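Software notes: what changed in the grasp pipeline this spring

Most of the software group's time since the last newsletter has gone into the part of the Stenetel stack that turns hand-held gripper recordings into something a policy can be trained on. The April release is out on the internal package server, and anyone recording or training should move to it before starting new work. Old sessions can be read by the new tools without conversion, but sessions written by the new recorder won't open in the old viewer.

Timing between camera and jaws

The largest change is in how we line up the camera stream with the jaw opening. Until now the recorder stamped both on arrival at the laptop and assumed the delay was the same for each. It wasn't. The camera images arrived later than the jaw readings, and the gap grew when the laptop was writing to disk. In training this looked like a gripper that closed slightly before it got to the cloth. We spent a good while blaming the policy for that.

The recorder now takes the time from the camera's own clock and fits an offset at the start of each session. To get the offset, open and close the jaws fully 3 times at the beginning, at a normal pace, with both finger pads in view. The tool finds the pads in the picture, works out the opening from their spacing and slides the two curves until they match. Dorin Ilie wrote the matching code and has put a short note next to it on how to read the plot. If the two curves still look apart after the fit, stop and record the session again. Don't try to correct it by hand afterwards.

We ran the new fit over the existing bedding set, which is 2,831 episodes. Nearly all of them could be repaired, as people had happened to work the jaws early on. The ones that couldn't be are marked in the index and the loader skips them by default. There is a flag to bring them back for anyone who only needs the images.

Perception on plain cloth

Sheets remain the hardest thing we ask the tracker to deal with. A pale sheet gives it very few points to hold on to, and the points it does find are mostly on folds, which move as soon as the cloth is touched. If enough of those points move together, the tracker decides that the camera has moved instead, and the estimated path of the gripper drifts off across the room.

The new version of Plarness, our tracking front end, handles this in two passes. The first finds the areas likely to be cloth and gives them a low weight. The second solves for the camera position using what is left, which in the bedding bay means the headboard, the timber posts and whatever is standing along the walls. The jaws are masked out before either pass, as they stay in the same part of the view however the tool is moved and would otherwise pull the answer towards "not moving".
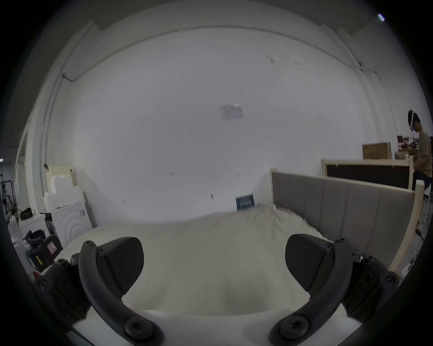 Segmenting the episodes

Carla Salameh has replaced the old splitter, which cut a recording wherever the jaws opened. That was fine for picking up blocks. It was poor for bedding, where a person may open and close on the same fold several times before pulling, and each of those tries came out as its own episode with nothing much in it.

The new splitter looks at the jaw opening together with the speed of the tool, and only cuts when the jaws are open and the tool has moved clear of the cloth. There are 2 settings worth knowing about. One is the clearance distance, which should be raised for thick covers. The other is the shortest episode it will keep. The defaults suit sheets and pillowcases. For anything else, try a few recordings and look at the cuts in the viewer before running a whole batch.

Labels are still added by hand. The viewer now has keyboard shortcuts for the common ones (grasp, pull, smooth, release, failed grasp), and it saves after every label, so a crash no longer loses the afternoon's work.

Planning and control

Less has changed on this side. The planner used to reject a path if any point on the jaws came within a fixed margin of the mattress, and that ruled out most of the useful ways to pick up the edge of a sheet. It now allows contact with the mattress at low speed over the last part of the approach. The speed limit sits in the controller, not the planner, so a bad plan will still be carried out slowly.

We have also moved the policy server to its own process. It sends short chunks of motion and the controller blends each into the next. If a chunk is late, the controller slows down along the one it has and then holds position – the earlier behaviour was to stop dead, which tended to drag the cloth. Dorin would like to hear about any holds that last long enough to notice, with the log attached.

Known problems

The viewer is slow to open sessions longer than around 9 minutes. Splitting the session first gets round it.

Plarness can lose its place when the tool is held close to the sheet with no wall or furniture in view. It recovers once it sees the room again, but the path in between is a guess and is drawn in grey in the viewer. Leave those stretches out of training.

The Standis export still writes jaw opening as a fraction instead of millimetres. A fix is in review. Until it is merged, use the Neagu format for anything that needs real distances.

Questions about the release can go to the tools channel, or come to the software desk on Tuesday afternoon, when Carla and Dorin will both be in and can look at recordings with you.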